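Belonent Under-Cabinet Rail and Light Set
Set-up guide, section 4: Fitting the set below your wall cabinets

4.1 Before you begin

Please read this section to the end before you drill the first hole. The work is not difficult, but the order of the steps is important, and some steps cannot be done again without leaving a mark in your cabinet.

The set is made for wall cabinets with a flat bottom panel. If your cabinets have a front strip that hangs lower than the bottom panel, measure the height of this strip first. When the strip is higher than 7 mm, use the spacers from the Borero accessory bag. The bag is sold separately.

You will need the following tools:

Drill with a 3 mm wood bit
Cross-head screwdriver, medium size
Spirit level
Pencil and masking tape
Tape measure
Soft cloth and a little washing-up liquid

For the long version of the rail we advise two persons. One person holds the rail while the other one marks the holes.

CAUTION: The power supply must stay unplugged until step 22. Do not connect it to test the lamp in between. Testing is described in 4.5.

CAUTION: Electric cables may run inside the wall behind the tiles. The rail of this set is fixed to the cabinet only. Do not drill into the wall for any part of it.

4.2 Choosing the position

1. Clear the worktop under the cabinet and cover it with a cloth or cardboard. A screw that falls from the cabinet can chip a stone worktop.

2. Clean the bottom panel of the cabinet with the soft cloth and washing-up liquid. Dry it well. In many kitchens there is a thin layer of cooking grease on this panel, and the cable clips do not stick to grease.

3. Open the cabinet doors and look where the side walls and the middle wall of the cabinet are. The brackets hold best when they are screwed close to these walls. In the middle of a wide shelf the panel can bend down under the weight.

4. Decide the depth. The rail should be in the rear part of the cabinet, near the wall, so that the things which hang on it do not touch your hands when you work. The light bar goes in the front part, directly behind the front edge. If both are mounted at the rear, the worktop will have shadow where you cut and mix.

5. Keep a free distance from the hob. No part of the rail or the light bar may be above a hob, a gas flame or the steam outlet of a kettle.

Note: If a coffee machine or a bread maker has its place under the cabinet, put it there now and check that its lid opens completely. It is better to move the rail a little to the side now than to take it down later.

4.3 Mounting the rail

6. Put a strip of masking tape on the panel along the line where the rail will be. Draw your pencil line on the tape. It is easier to see on dark wood, and it comes off without a trace.

7. Hold the rail on the line and mark the outer bracket holes. The brackets of the standard rail are 318 mm apart from hole to hole. Measure this distance also with the tape measure and do not trust only the eye.

8. Check the thickness of the bottom panel. The screws in the bag go 12 mm deep. For thinner panels use the short screws from the bag marked B, otherwise the points will come out inside your cabinet.

9. Drill the holes. Wind a small piece of masking tape around the drill bit as a depth stop. Hold the drill straight.

10. Remove the masking tape from the panel, and then screw on the brackets by hand. An electric screwdriver turns too strongly for chipboard and can tear out the thread.

11. Slide the rail through the brackets. Put an end cap on each side and tighten the small grub screw with the key from the bag.

12. Check with the spirit level. If the rail is not level, loosen the lower screw of the bracket, correct the height and tighten it again. Some older kitchens are not level themselves. In this case follow the line of the cabinet, as it looks better.

13. Pull the rail down gently with one hand. It must not move. If a bracket gives way, the hole is too wide. Fill it with wood filler, wait for one day and drill again beside it.

14. Hang up your utensils one after the other. Put the longest ones where nobody reaches below them often. Four pieces are comfortable on the standard rail, as they can be taken off without knocking the next one.

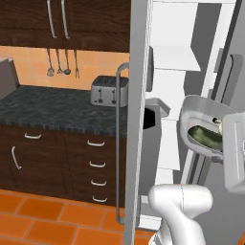 15. Check that every utensil hangs free above the worktop. If the end of a ladle or a spoon touches the surface, use the short hooks.

Note: The greatest load for the standard rail is 4 kg in total. Cast iron pans and filled storage jars do not belong on it, also not for a short time.

4.4 Mounting the light bar

16. Take the light bar out of its sleeve and put it on the covered worktop with the lamp side up. Do not touch the clear cover with greasy fingers.

17. Screw the two plastic holders to the front part of the bottom panel. The arrow on each holder must show to the front. Drill first as in step 9.

18. Push the light bar up into the holders until you hear two clicks. When you hear only one, take the bar out and check that both holders are in one line.

19. Plug the thin cable into the left or the right end of the bar. Both ends work the same. The closed end needs the rubber cap against steam.

20. Lead the cable to the rear along the side of the cabinet and fix it with the adhesive clips. Press every clip for ten seconds. Leave the cable a little loose near the plug. A tight cable will pull the plug out after some weeks.

21. Place the power supply on top of the wall cabinet or inside it, where air can come to it. Do not lay it on the worktop and do not cover it with kitchen paper or towels.

CAUTION: The thin cable must not be shortened. If it is too long, roll it loosely and fix the roll with the cable tie. Never run the cable over the rail.

4.5 First switching on

22. Plug the power supply into the socket. The small indicator on the bar will become green.

23. Touch the sensor on the underside of the bar one time for on and one time for off. Hold the finger on the sensor to change the brightness. The bar keeps the last brightness in its memory.

24. Leave the light on for one hour and then feel the cover carefully with the back of your hand. It may be warm. If it is too hot to touch, unplug it and write to the Drondale service desk.

If the light does not come on, check the following points before you write to us:

The plug at the bar is pushed in completely.
The socket has power. Try it with another device.
The sensor is dry. Water drops on the sensor can switch the light on and off without a touch.
The indicator shows green. If it shows red, please read error 111 in section 7 of this guide.

4.6 Care

Wipe the rail with a damp cloth and dry it after. Do not use scouring powder or a rough sponge, they will make the surface dull. The Zacharias stone and metal cleaner can be used on the rail but not on the light bar.

Dry the utensils before you hang them up. Water that drips every day on the same place can leave a chalk ring on a dark worktop, and it is hard to remove. In regions with hard water a cloth with a little vinegar helps on the rail. Please keep vinegar away from marble and other natural stone.

Check the bracket screws once in a year, for example in September when you clean the kitchen for the winter. Tighten them only by hand.

4.7 Taking the set down

Unplug the power supply first. Take off all hooks and utensils, then press the two tabs at the holders and pull the light bar down. Loosen the grub screw in one end cap, remove the cap and slide the rail out to this side. Keep the screws together with the brackets, as they are not sold one by one.

The holes can be closed with wood filler or with the round cover caps, which are in the accessory bag in white, grey and dark brown.

Continue with section 5 if you want to join two light bars.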